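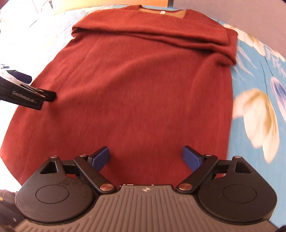 Folding face-down on the bed works for me every time, says Clisik, and knits that get hung up end up with those pointy shoulder bumps. Moving this thread to Laundry & Closets so more people find it!

How do you fold a chunky sweater so the sleeves don't make a lump?
Posted by Rimach, July 13, 2024

I'm getting my winter knits put away before we move in August and I'm having so much fun with it (yes, really!). Tees and jeans are easy. Sweaters get me, though. I bring one sleeve across the back, then the other, and by the time I fold up the bottom there's a fat roll in the middle and the stack leans over. Is there a trick to it? And what do you all do with thick socks? I used to roll them into balls but the cuffs are getting baggy.

Gashi
Oh, I love this one! Lay the sweater front side down and smooth it with your palms. Bring one sleeve straight across, then turn it down at the elbow so it runs along the side toward the hem. Do the same with the other one. The two sleeves should lie next to each other and never cross, and then your lump is gone. Now fold the hem up to the middle and once more to the collar.
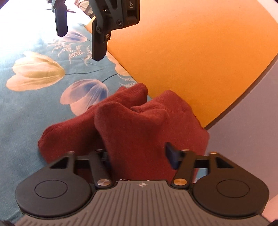
Maroon knit socks on a floral sheet

For socks, stop balling them! Lay one on top of the other, heels matching, and fold in thirds. They stand up in a drawer like little books and the cuffs keep their stretch. I did my whole drawer this way in one evening and I keep opening it just to look.

Vakgate
i just roll mine. sweaters too. never had a problem

Clisik
Gashi's way is great, and I'd add one thing for really thick yarn: fold the hem up only once.

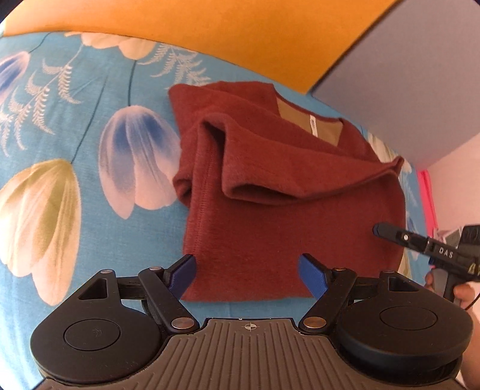 You get a wider stack, but it stays flat and the knit doesn't pick up a hard crease across the chest. Heaviest ones go on the bottom. And wash everything before it goes in the box, even if you wore it just 2 times. Moths love a worn collar! Good luck with the move, Rimach, and tell us how the stack turns out.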